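Breakfast shift at Skerden

The woman who runs the breakfast room at Skerden doesn't sit down for interviews. She said yes to this one on condition I come at 5:30 and stay out of the way of the toaster. So, notes taken standing up, mostly legible.

Skerden is a rooming house on the hill road, seven rooms, one kitchen, breakfast included. She has run the mornings there for six years. Before that, night desk at a motel, which she hated. "You're awake for all the bad parts of the day," she said. "At least at five in the morning somebody else is getting up too."

Her guests are mostly working people. Nurses on short contracts, a couple of line workers, people between leases. Some stay a week. One has been there since she started. They don't talk much before seven and she likes it that way.

"I don't do good morning. I do coffee. If you want good morning you can go to the Grovevetti, they've got a girl at the door for it."

The Grovevetti is the hotel down by the river. She worked one summer there, in the big kitchen, around 300 breakfasts on a Saturday. Chafing dishes, an egg station, the works. What she remembers is the waste. Trays of bacon going in the bin at 10:30 sharp, and staff weren't allowed to touch it. She brought it up once. Didn't bring it up again.
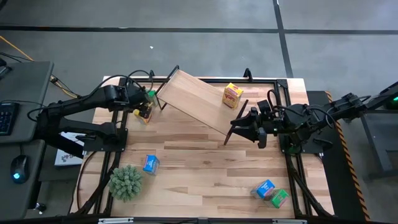

So at her place there's no buffet. Cold cereal, toast, eggs if you ask the night before, fruit when it's cheap. Oatmeal from October on, and she is strict about October. "People ask in September. It's seventy degrees out. No."

I asked what she spends. She wouldn't give me a number per head but said the whole food budget for the month is $2,000 and she has never gone over, except the February the freezer quit. She keeps it all in a spiral notebook. The owner wanted her to use an app called Bae for the ordering and she tried it for a week. "It kept telling me I was low on yogurt. I know I'm low on yogurt. I'm looking at the yogurt."

Milk comes Wednesday. Bread she picks up herself on the drive in, from Grastudine, the bakery behind the tire shop – they sell her yesterday's loaves for half and she says nobody can tell once it's toasted. I had two slices. Couldn't tell.

By now it was past six and people had started coming thru. Bowls, spoons, chairs scraping. A man in a reflective vest ate standing up, rinsed his bowl, and left without a word. She nodded at his back. "Four months he's been here. Never once left a dish."

Dishes turn out to be a sore subject. There's a sign over the sink, then a second sign about the first sign. She took both down last spring. Things got slightly better, she thinks, or she stopped looking.

Does she eat breakfast herself? "God, no." Long pause, buttering. "I have a sandwich at ten. In the car. With the radio on."

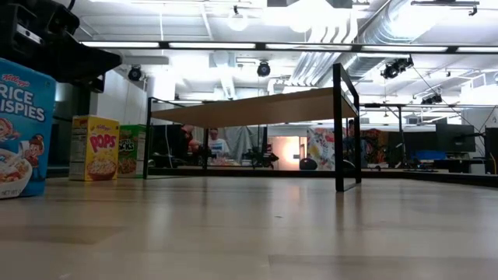 She has opinions on kids' cereal too. Grown adults eat it, she says, and they eat more of it than kids do. When she started she bought only bran and plain corn flakes, thinking that was the responsible thing, and it sat there till it went soft. Now she lets people write what they want on the back of an envelope by the fridge. Almost all of it is sugar. "You've got somebody coming off a twelve hour shift, they don't want bran. They want what they had when they were nine."

The one thing she won't buy is the little single-serve boxes. Too much cardboard, and they cost double. A guest offered to pay the diffrence once. Still no.

What would she change, if the owner handed her the money? She didn't need to think. A second toaster. A real four-slot one, not another cheap two-slot. And a window that opens on the east side, becuase the kitchen gets the sun first and by eight it's an oven in there.

I asked how long she plans to keep going. She was already wiping down the counter, had to be across town by nine for her other job, cleaning offices. "Till my knees say," she said. Then she asked was I finished with that cup.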